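Equipment Planning Specialist, Robot Work Cells | Lalum | Open Positions

Lalum runs tabletop manipulation cells for kitchen tasks and is preparing to add more of them. We are hiring one person to own the equipment plan: what is bought, when, from whom, and what it costs to keep running. The position is full time, on site, and reports to Leonardo Ruggiero.

Scope of the position

You will maintain the bill of materials for each cell, covering arm, gripper, table, mounting hardware, cabling, cameras, test objects and spares. The current list has 692 line items. Part numbers are not consistent between cells, and cleaning that up is the first task.
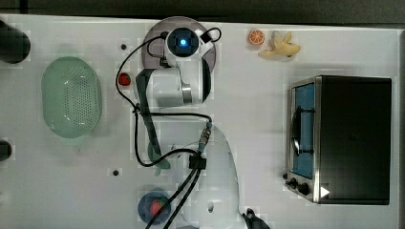
Cable sets should be budgeted as consumables, Ruggiero notes, and anyone who puts them under capital equipment will be short by September. He also asks that applicants be ready to defend a spares ratio with numbers. Vendor brochures do not count.

Quotes now open are for arms from Mühlbauer and grippers from Tiller. Lead times differ, and the two orders have to land close enough together that no table waits for half its hardware. You will build the delivery schedule and revise it when suppliers slip.
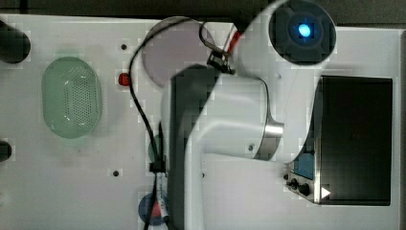 Arm and cable routing at the work table, from above.

Duties
Prepare annual and quarterly equipment budgets
Request and compare quotes; write the purchase justification
Track service intervals and warranty dates
Keep stock levels for fasteners, clips, connectors and finger pads
Plan floor space, power and network drops for new cells

Purchases under $2000 are approved within the group. Larger ones go to finance with a written comparison of at least two suppliers.
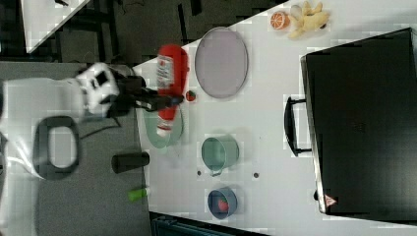
Test objects have their own budget line, and it is easy to underestimate. The Plamo task list calls for more than 200 objects, most of them cheap, many needed in duplicate so that cells can run the same task. They also set the gripper specification. A bottle lying across a plate, with a strawberry next to the fingertips, leaves little clearance, and finger width and stroke have to be chosen for cases like that. You will work with the task designers before a gripper order is placed — changes after the order are expensive.

Requirements
Experience buying or maintaining industrial or lab equipment
Good working knowledge of spreadsheets, including other people's
Ability to read mechanical drawings and electrical schematics
Comfortable lifting 50 pounds

Prior work with robot arms is useful but not required. A background in test labs, packaging lines or machine shops transfers well.

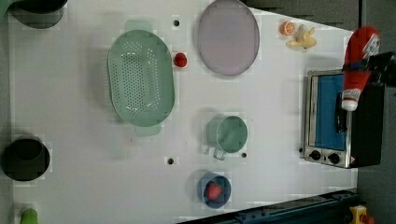

The plan also has to cover replacement. Each cell is reviewed once a year, and the review decides whether an arm is serviced, moved to a lighter task or retired. You will supply the cost side of that review — hours run, parts used, downtime by cause — and keep the records in a form that the next person can read.

To apply

Send a resume and one page describing an equipment purchase you planned, including what you would change about it. Address both to Leonardo Ruggiero, Lalum, with "Equipment Planning" in the subject line. Interviews start in September and include a short budgeting exercise using a real parts list.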